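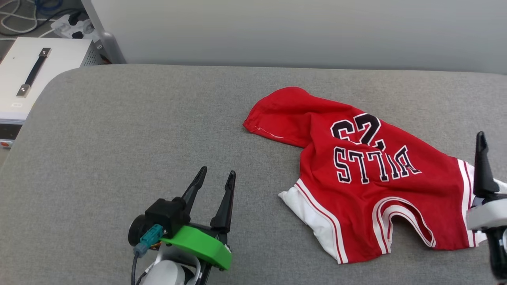

Suvo (Datensatz)

Suvo ist eine Sammlung von Vorführungen für lernende Robotersteuerungen, Schwerpunkt Textilien: Falten, Wenden, Glattziehen. Aufgebaut von der Firma Gusus, erste Fassung vom 6. November 2018. Umfang damals 1.523 Episoden, davon 479 mit Trikots und anderen ärmellosen Oberteilen.

Aufnahme

Zweiarmiger Aufbau, je Arm ein Greifer mit zwei schwarzen Fingern. Gesteuert wird von Hand (Teleoperation), aufgezeichnet werden Kamerabild, Gelenkwinkel und Greiferöffnung. Unterlage meist gepolstert, graues Gewebe. Kleidungsstück liegt zu Beginn flach, aber nicht ordentlich: verdreht, Saum umgeschlagen, Schrift auf dem Kopf, wie bei dem roten Trikot mit der 23 und dem Schriftzug BULLS. Startlage soll von Episode zu Episode wechseln, sonst lernt das Modell nur eine einzige Bewegung auswendig. Fehlgriffe bleiben drin, werden aber markiert. Abgebrochene Episoden nicht, die fliegen raus.

Annotation

Pro Episode ein kurzer Satz zur Aufgabe, dazu Zeitmarken für Griff und Loslasen. Werkzeug dafür: Ernico, ebenfalls von Gusus. Anfangs doppelte Prüfung, später nur noch stichprobenartig.

Erweiterung

Zweite Fassung mit rund 2.507 Episoden, neu vor allem Handtücher und Hosen. Die Aufteilung nach Arabzadeh (Training und Test getrennt nach Kleidungsstück, nicht nach Episode) gilt erst ab hier. Ältere Ergebnisse deshalb nur bedingt vergleichbar, wird in Auswertungen gern übersehn.

Siehe auch: Imitationslernen, Teleoperation, Greifer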